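Removing faint stains from a white matte tabletop
Prelach Community Help > Furniture and Surfaces > Care and Cleaning

Posted by Iona Mackay, Thu 15 January

I am responsible for the shared workroom at a small adult learning center. Our tables have white matte tops that were purchased secondhand, and I do not have any paperwork from the manufacturer. Over time the tops have picked up faint stains, dark specks, and thin lines that look like light pencil. Washing with dish soap and warm water has removed some of the specks but has made no difference to the lines or the stains.

I would like to know which products may be used safely on a matte finish, and in what order they should be tried. I am reluctant to use anything that would leave a shiny patch. I would also appreciate advice on whether the tops can be sealed or coated afterward. Replacement is possible, but we were quoted 488 dollars per table by Gavlow, and our budget for the year does not allow it.

Keir Tennant
Member, 8 posts

Use a melamine sponge. It takes off everything. I have used them on kitchen counters, walls, and shoes, and have never had a problem. You can buy them at any grocery store.

Zanele Mahlangu
Senior contributor, 1,741 posts

The recommendation above should be followed with caution. A melamine sponge is a very fine abrasive. On a matte surface it can polish the high points of the texture, and the result is the shiny patch that you wish to avoid. It should be kept for last and used with almost no pressure.

The following order is suggested. Each step should first be tested on the underside of an overhanging edge or in a back corner, and the test area should be allowed to dry fully before it is judged.

Begin with a soft white eraser on the thin lines. Graphite does not respond well to soap and water, but it will often lift with an eraser. Brush the crumbs away with a dry cloth.

Next, mix baking soda with enough water to form a loose paste. Lay it over the stain, leave it for ten minutes, and wipe it away with a damp cloth. Do not scrub. Rinse twice, as the residue dries to a white haze that is easily mistaken for damage.

If a mark remains, apply rubbing alcohol to a cotton cloth and dab the area. Do not pour it onto the table. Open a window, and keep the alcohol away from heat. Ink and marker usually respond to this treatment. If color from the tabletop itself appears on the cloth, stop at once, as the top is probably painted.

Dark specks that cannot be felt with a fingernail may be part of the surface or may be small burns. Neither can be cleaned away.

With regard to sealing, I would advise against it. Wax and spray polish collect unevenly on matte finishes and hold dirt. A washable desk mat is a better investment. We purchased ours from Festeo in a pack of 500 for a school district, although they are also sold singly.

Iona Mackay
Original poster

Thank you both. The eraser removed most of the lines on the first table. I will proceed to the baking soda this week.
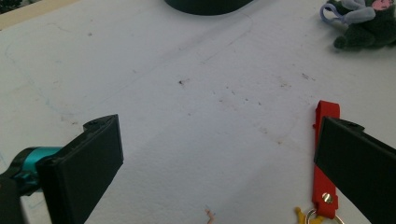
White matte tabletop with faint stains, specks, and thin lines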